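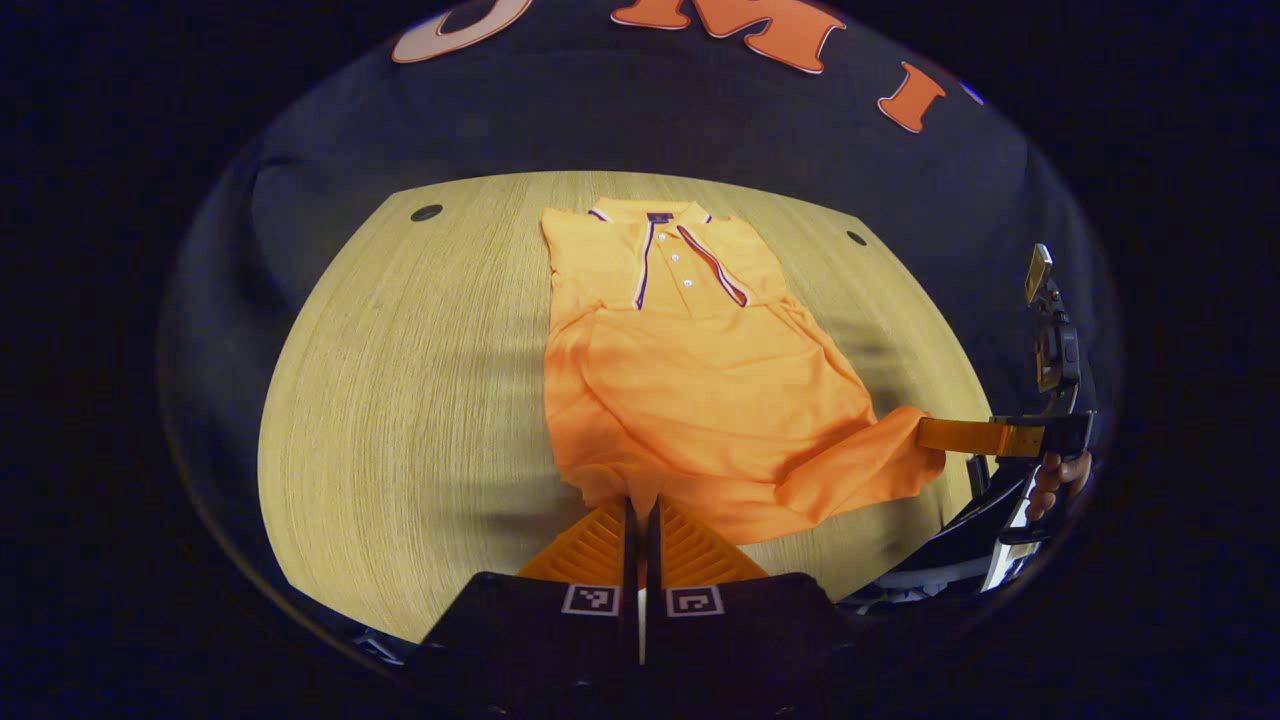

Silvia Kováčik asked us at the mid-project review whether a shirt ever lies the same way twice, and if it doesn't, what exactly we thought we were teaching. We had a weak answer at the time. Most of this report is our attempt at a better one, and I think we got somewhere!

The project is called Voven. It asks how much the starting state of a garment matters when people demonstrate folding with two hand-held grippers, one in each hand. Earlier groups on our course always began from a shirt laid out neatly. Their trained policies were lovely on neat shirts and hopeless on anything else. Mahfuz Talukder and I wanted to see what happened if some of the demonstrations started from a mess, or at least a half-mess – a hem rucked up, a sleeve dragged out to the side.

What we collected

We recorded 4000 demonstrations in the end, split down the middle. The first 2000 all start from a flat shirt. The other 2000 start from one of 4 kinds of disorder: rumpled hem, sleeve pulled out, collar turned under, and the whole shirt rotated on the table. The person demonstrating had to smooth the shirt first and then fold it, all in one go without putting the grippers down.

Polo shirts turned out to be a good choice. The collar gives you an obvious top end, and the placket gives you a centre line, so when Mahfuz and I disagreed about whether a shirt was straight we had something to point at. We also tried a thin vest early on and gave up on it, as it slid about with every touch.

Learning to use the grippers took longer than we had planned. You want to pinch and lift, the way you would with your own fingers, but a low sideways pull does far more for a wrinkle. Graça Esteves worked this out on her second afternoon and her recordings are easily the tidiest in the set. After that we all copied her: hold one side, draw the other side outwards close to the wood, let go, move along.

Training and testing

We trained three policies with the same settings. One saw only the flat starts, one saw only the messy starts, and one saw 2000 demonstrations drawn equally from both, so that no policy had more data than another. Each was then tested on 20 shirts per starting state, with a fold counted as good if the sleeves were inside the body and the hem met the shoulder line.

The flat-only policy did what we expected. It went straight for the sleeves even when the hem was in a heap, and folded the heap in. The messy-only policy surprised us. It coped well with pulled sleeves and rumpled hems, but on a flat shirt it kept smoothing cloth that needed no smoothing, sometimes until the time limit. The mixed policy was the best of the three in every state except the turned-under collar, where all three failed more often than they succeeded. Watching it straighten a sleeve and then pause before starting the fold was the best moment of the term for me.

What we are unsure of

The collar failures bother us. Rukhsana Ansari thinks the wrist view loses the collar once the grippers move down towards the hem, so the policy has no idea it was ever wrong. We would like to test that with an extra overhead view. We also used only four people to demonstrate, and our habits are probably all over the data.

Back to Silvia's question, then. The shirts never did lie the same way twice, even in the flat set, and we now think the smoothing is the part worth recording most carefully. Next term's group gets our recordings, our scoring sheet and a drawer of very creased polo shirts. Mohsin Butt has the key to the drawer.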